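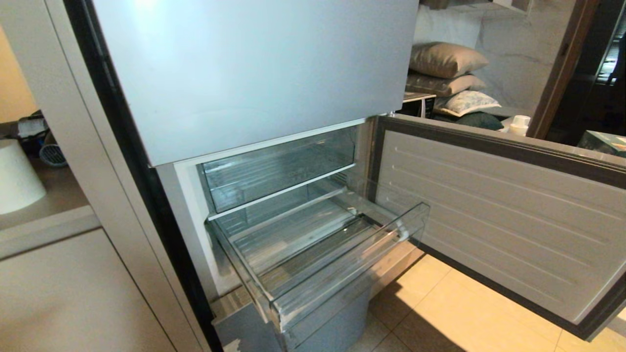

Section 9. Cleaning and Reseating Door Gaskets

The Bradalus gasket service kit is intended for magnetic door seals on household refrigerators, chest freezers and small beverage coolers. This section covers cleaning, inspection and reseating of a gasket that is still serviceable. Replacement of a torn or hardened gasket is covered in Section 10. On a bottom-freezer refrigerator, such as one with a pale silver-blue finish and clear plastic drawers behind the lower door, the work is done with the door swung wide so that the dark gray gasket can be reached along the edges of the inner liner. The two doors are treated as separate jobs. Finish one and close it before opening the other.

Kit contents

Trenska seal cleaner, one bottle
Castar silicone grease, one tube
Nylon seating tool
Soft groove brush
Two lint-free cloths
Feeler strips, paper, one pad

The complete kit is sold under part number 2133. The feeler strips may be reordered separately as part number 906.

CAUTION: Unplug the appliance before starting. Some models have a heater wire in the door surround, and the surface may be warm to the touch for a short time after power is removed.

CAUTION: Do not use chlorine bleach, acetone, mineral spirits or abrasive pads on any gasket. These products harden the vinyl and void the kit warranty.

9.1 Preparing the appliance

1. Move frozen food to a cooler. Refrigerated food may stay in place if the work on that door takes less than 20 minutes.
2. Empty the door bins. A loaded door sags on its hinges and gives a false result in the paper test.
3. Check that the appliance is level from side to side. Adjust the front feet if necessary.
4. Lay a towel on the floor below the door.

Note: If the door drops when it is opened, correct the hinge first. See the appliance manual.

9.2 Cleaning

1. Dampen one cloth with Trenska seal cleaner. Do not spray the cleaner directly on the gasket.
2. Wipe the outer face of the gasket, starting at the top hinge corner and working toward the handle side.
3. Open the folds with a fingertip and clean inside them with the groove brush. Crumbs and dried syrup collect mostly in the bottom run.
4. Wipe the cabinet face where the gasket makes contact.
5. Rinse both surfaces with a cloth dampened in plain water, then dry.

For mold stains that remain after step 5, repeat steps 1 through 3 and leave the cleaner in place for five minutes before rinsing. Light staining that does not come off has no effect on sealing.

9.3 Reseating

1. Run a thumb along the full length of the gasket and locate any part that has lifted out of its retaining channel.
2. Warm the lifted part with a hair dryer on the low setting. Keep the dryer at least 6 inches from the gasket and keep it moving.
3. Press the gasket lip into the channel with the flat end of the nylon seating tool. Work from the nearest corner toward the middle.
4. Apply a thin film of Castar silicone grease to the hinge side only.
5. Close the door and leave it closed for one hour.

Note: Grease on the handle side attracts dust and weakens the magnetic hold.

Note: Some gaskets are held by screws behind the liner edge. Do not loosen these screws during reseating. If the gasket has no channel, stop here and go to Section 10.

9.4 Paper test

1. Close the door on a feeler strip so that half of the strip is outside.
2. Pull the strip straight out. There should be a steady drag.
3. Repeat at each corner and at the middle of each side.
4. Mark any weak point with masking tape and repeat 9.3 at that point.

If a corner fails twice, fit a Mösli corner shim behind the gasket as shown on the shim package. Shims are not included in the kit. No more than one shim may be used at any corner.

9.5 Returning to service

Plug in the appliance. Reload the door bins and return frozen food when the freezer reaches 0 °F. Some frost near the door on the first day is normal.

Revised Friday, September 7, 2018
Text: Concetta Palumbo
Technical review: Sepehr Mazandarani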